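Cosska Opens Sharpening Bench and Brings Back the Halleck Paring Knife

HISBY - Cosska, the family-run kitchen knife shop on Milošević Street, is very happy to share that its new sharpening bench will open to the public in January, together with the return of a small knife that our customers have been asking after for a good long while.

The Halleck paring knife was dropped from the range when its old handle supplier closed. In the time since, 487 people have written, called or stopped by to ask whether it was coming back (one lady sent us a drawing of hers, which we have kept). It is coming back, with the same short blade - 76 millimeters - and a slightly fuller handle that should be kinder to bigger hands. 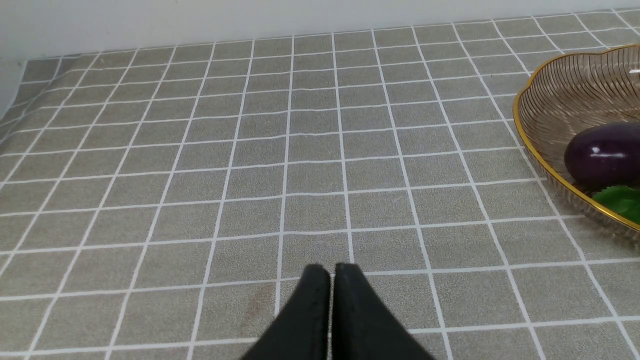 Eggplant in a gold-rimmed basket
Gray gridded tablecloth

"I grew up peeling apples with a knife like this one, and I still reach for it before anything else in the drawer," said Petek. "We tried out a lot of handles before we settled, and I'm afraid my whole family ate a great deal of potato salad that month. I couldn't be more pleased with where we ended up."

The sharpening bench will be run by Niilo Mustonen, who has been sharpening knives for restaurants in and around Hisby for most of his working life. Customers can drop off kitchen knives of any make, whether they came from Cosska or from the back of a grandparent's cupboard, and pick them up the next working day. Serrated bread knives are welcome too, though they take a little longer, and Mustonen asks that everything come wrapped in a dish towel or newspaper.

"Most knives people bring me are good knives that have gone dull," said Mustonen. "Twenty minutes on the stones and they cut tomatoes again."

The first run of the Halleck will be 3,000 knives, sold at the Cosska counter and by mail. Of these, 103 will be set aside for customers who put their names on the waiting list in the early days, and we will be calling each of them ourselves.

The bench opens at 9 a.m., and there will be coffee.

Press contact: Biljana Petek, Cosska, Hisby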